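**Ticket 3697: bathroom cup set, toothbrush and toothpaste won't stay put**

Status: open
Opened: 2020-10-29
Raised by: Nadine Bataineh
Product: Morance cup set, sold through Burnero

**Problem**

The toothbrush and the tube go into the cup together, and the cup tips towards the side the tube leans on. It is worse with a full tube. The customer has had the set since June and says it was fine with a smaller paste.

**Checked so far**

- Cup on a flat table, no mat. Stands level when empty.
- Brush alone, bristles up: stays upright.
- Tube alone, cap down: leans, cup holds.
- Brush and tube together, both on the handle side: tipped on 18 of 22 tries.

Items used: white cup with handle, pink-handled toothbrush, white tube with purple on the label. 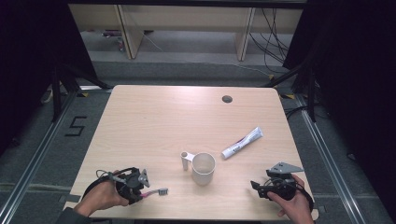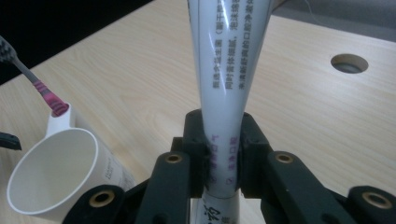 **Next steps**

1. Repeat with the brush on the handle side and the tube opposite.
2. Put roughly 300 g of dry rice in a second cup and see if the base weight makes any difference.
3. Ask Darwish whether the wider cup is still in stock.

**Note for reply**

Please don't offer a refund yet. Suggest keeping the tube flat on the shelf and only the brush in the cup until step 1 is done. I'll update the ticket when I have the result.

Nadine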